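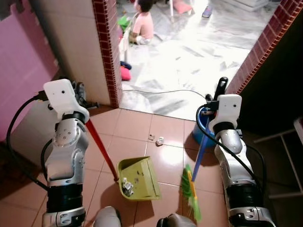

6. Recording Motion Blur with the Trilta Filter Holder

1. Mount the Vulent camera on the side window bracket and tighten both clamps.
2. Slide the Trilta holder onto the lens until it clicks.
3. Set the shutter to 1/6 second and turn autofocus off.
4. Hold the release for 3 seconds to start a burst of 22 frames.

Note: On forest roads, such as the Clorkumwood loop, keep a steady low speed.

Caution: The driver must not operate the camera while the vehicle is moving.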